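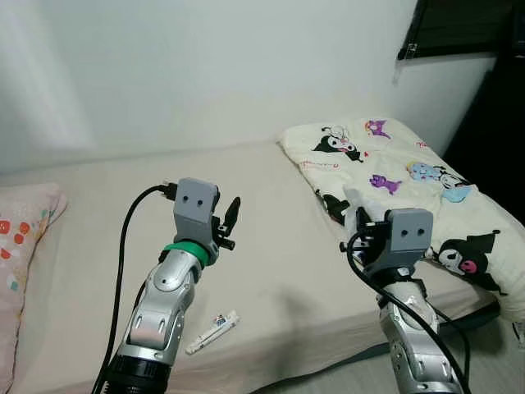

Murotik, the bedding maker based in Griser, is changing the way it labels its sheets after a year of complaints about fit. From January, every fitted sheet the company sells will carry the depth of mattress it is meant for on the front of the pack, in numbers, in place of the words "standard" and "deep." A plain beige fitted sheet stretched across a bed gives little hint of what size it was sold as, and buyers who have thrown out the packaging often have no way to match it when they want another. The new sheets will have the same depth printed on a tag sewn into one corner.

The company said it had received 114 written complaints about fit in the past year. Most came from people who had bought a new mattress and found that their old sheets no longer reached under the corners. Others had ordered a deep sheet for a thin mattress and ended up with loose fabric along the sides.

"People were guessing, and the pack didn't help them," said Nosipho Naidoo, who runs the product team at Murotik. "Deep meant one thing on our cotton range and another thing on our jersey range. We should have fixed that years ago."

Naidoo said the two ranges were started at different times and were sewn by different suppliers, each working from its own pattern. The patterns have now been brought into line. The cotton sheets will keep their current cut, while the jersey sheets will be made slightly deeper at the corners and will have wider elastic along the short ends.

The colors are not changing. Beige, white and gray will stay in all sizes, and a dark blue that was dropped last year will return in double and king. Pillowcases and flat sheets are not part of the relabeling, though the company is looking at whether flat sheets should also list the mattress depth they will tuck under.

Shops will begin getting the new packs before the end of the year. Sibiya, a home goods chain with 43 stores, said it would put a paper tape measure next to the bedding shelves so that customers can take one home and check their mattress before they buy. The tapes will be free. Sibiya will sell off packs with the old labels at a reduced price, and said staff would be able to look up the depth of any older sheet by the code on the pack.

Customers who already own Murotik sheets can find the depth on the company's website by entering the code from the care label. Naidoo said the list goes back to the first cotton sheets the company made, but some jersey sheets are missing from it — the supplier that sewed them has closed, and its records were not kept. Owners of those sheets are being asked to measure the side panel from the top seam to the elastic.

The company also gave some advice on measuring. The depth should be taken at the side of the mattress, from the bottom seam to the top seam, with the bed stripped. Anyone who uses a topper should leave it in place and include it. Pillow-top mattresses should be measured at the highest point, and a sheet one size deeper is usually the better choice if the figure falls between two sizes. Cotton sheets may draw in a little over the first few washes, so a very close fit on the first day is likely to be tight later.

Prices for single and double sheets will stay the same. King sheets in the jersey range will go up by 2 percent to cover the extra fabric. Returns for poor fit will be accepted for 84 days, including on sheets that have been washed once, as long as the customer has the receipt.

A second bedding maker, Prernik, said it was also reviewing its labels but had not set a date. Prernik sells most of its sheets to hotels and guest houses, which order by exact measurements, and said the problem was mainly one for its smaller retail line.

Murotik's measuring guide will be printed on a card inside each new pack and is already available at its Griser shop. The shop will also measure a customer's old sheet at the counter and write the depth on the care label in laundry marker.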